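Folding shirts on a black table

I moved most of my T-shirts into one drawer in June, and the only way they fit is if every one of them gets folded the same way. I had been putting it off for a while. The rest of this is how I fold now, mostly so I can point people to it when they ask, which has happened twice.

A crumpled garment up close, then two views of the table with the red tray in the back left corner, the first with the dark shirt, the problem item:
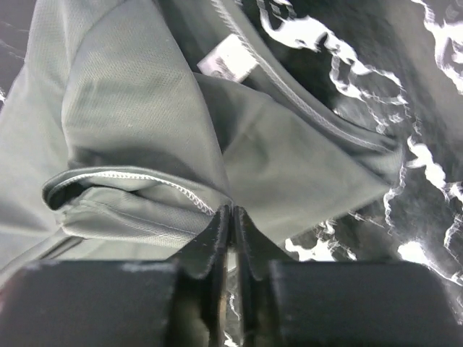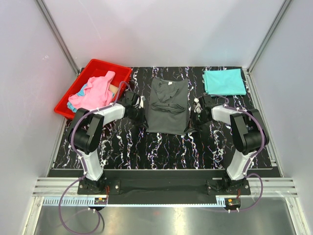
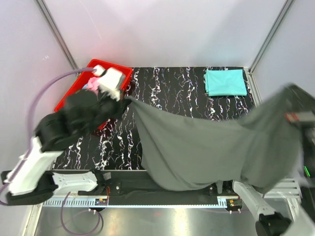 The surface

A shiny top is good and bad. Cloth slides on it, so you can drag a whole shirt toward you without lifting it and the bottom layer comes along flat. The bad part is that a thin knit will slide when you don't want it to. If I fold a sleeve in and let go too fast, the other side creeps out and I have to square it up again.

I used to fold on the bed. A bed is soft, so you press down and the shirt sinks with your hand and you get a crease in the wrong place. A hard table fixed that on the first day. I like a dark marbled pattern for light clothes, and the teal piece is easy to see on it. A dark gray shirt is harder. By evening I have trouble finding the hem, and I go by the stitching instead. The white overlock on the inside of an edge shows up well even when the rest of the cloth is in shadow.

The tray

Everything waiting to be folded goes in the tray, and the tray stays in the back left. Finished pieces go to the back right. That is the entire system. I tried keeping the finished pile in front, but I kept catching it with my elbow.

I also keep the tray small on purpose. When I used a full-size hamper I would dig through it for the easy things and leave the thin shirts for last. With a small tray you take what is on top. Pink, blue, tan, it doesn't matter, it all gets done before the tray is filled again.

Finding the corners

This is the slow part. A thin shirt out of the dryer is usually twisted, with a sleeve pushed inside the body or the hem rolled up on itself. I used to start folding anyway and hope it would even out. It doesn't.

What I do now is find one edge, any edge, and follow it with my fingers until I get to a seam. Then I pick up the two far corners and pull the cloth out wide so the middle hangs straight. Pull until it is flat and then stop. Miłosz Krawczyk, who I shared a laundry room with for years, used to snap his shirts like a bedsheet, and he had the longest T-shirts I have ever seen. I think those two facts go together.

Lay it down from the far side first and let it come toward you. If there is a wrinkle at the shoulder, fix it before you fold. After that it is locked in.

The fold

Face down, collar away from you. One side comes in to the middle with the sleeve turned back along the edge. Same on the other side. You should have a long rectangle. Then the hem comes up, not all the way to the collar – leave 2 inches or so – and then fold it again. A heavier shirt will stand on its end after that. A thin one won't, and I lay those flat.

The sleeves are where I still go wrong. If the sleeve isn't flat it makes a roll across the middle, and you end up with a fat spot that pushes the drawer open. When I see a thick band forming I open the shirt back up and start over. It takes less time than fighting with the drawer in the morning.

Melquiades Varela wrote to me after my last post and said he folds in thirds both ways and gets a smaller square. I tried it on four shirts. It is smaller, but the creases land right on the chest, and I wear these to work. I went back to mine. For gym clothes I would do it his way.

Still to sort out

The drawer divider is too short. It leans over when the left side is full and then everything behind it slumps. I have a piece of thin board in the garage I may cut down to replace it.

I also haven't found a good way to fold the thin green knit things. They are too smooth to hold an edge. For now they get rolled and put in a shoebox on the shelf, and I take the lid off so I can see which one I'm grabbing.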